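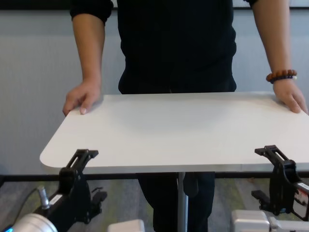 Small White Tables at Drurnmont Hall

By the Drurnmont Hall page editor
March

When we took over the side hall at Drurnmont, we bought two white pedestal tables for the reading corner. They came from Bakke, and the model is called Skirano. I am not a furniture person, but I have now moved these tables so many times that I have some opinions, and a few people have asked for them. So I made this small gallery page.

The side hall is used in the morning for the language circle and in the evening for board games. The language circle wants the tables near the windows. The games people want them under the big lamp, where one can read the cards. Between these two wishes there are ten metres of old floor, and in one place the boards are not level. I have asked Flustau, the shop on the corner, if they have felt pads of the right size. They have them in brown only. I took the brown ones.

Holding by the edge

The top is plain white with rounded corners, and I like the corners very much. At our old place we had a square table, and my hip met it every week. With this one you can pass close and it forgives you. The top is matt, so the lamp does not shine back into your eyes when you play in the evening. Pencil marks come off with a damp cloth. Ink from the stamp pad did not, and we still have a pale blue spot on the other table.

For moving, we take the far edge with both hands, well apart, fingers over the rim. My first way was to hug the post and walk like with a small tree. I do not recommend it — you cannot see your feet.
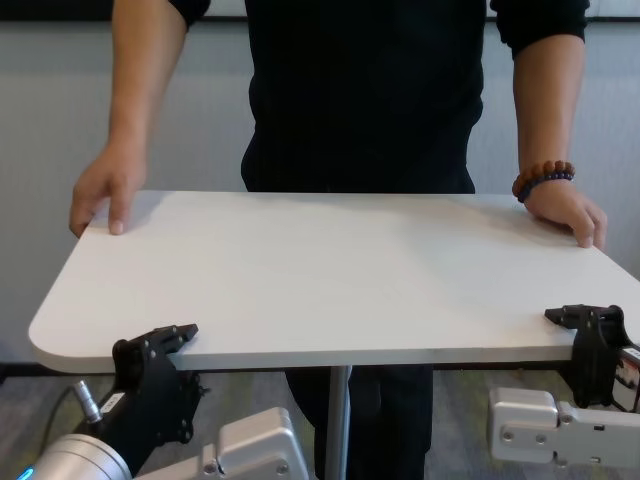

Both hands on the far edge, the top kept level. The thin post is under the middle.

One pole carries everything, and this is good for the knees. You can sit at any side and there is no table leg where your own leg wants to be. The other side of the matter is that you should not lean on a corner when you stand up. We put a note about this in the games cupboard, but the note is now behind the dominoes.

Some practical things, for those who think of buying the same:

Clear the top before you move it. A cup of tea is also "something on the table", even if it is almost finished.

Turn the table a little when you come to the door of the side hall. The opening is narrower than it looks, and the white paint on the door frame already shows where we learned this.

Four people can play cards at one table. For the larger map games we push the two together. The rounded corners then leave a small gap in the middle of each long side, and dice like to fall through it. A cloth over both tables helps.

We paid 56 for each table in the spring sale and 40 for the delivery of both. I thought the delivery was too much, until I saw our stairs again with fresh eyes.

I will add pictures of the chairs when they come. The first ones had the wrong colour — they were nearly yellow — and went back to the shop.

Last updated: March

Contact | © Drurnmont Hall | Back to top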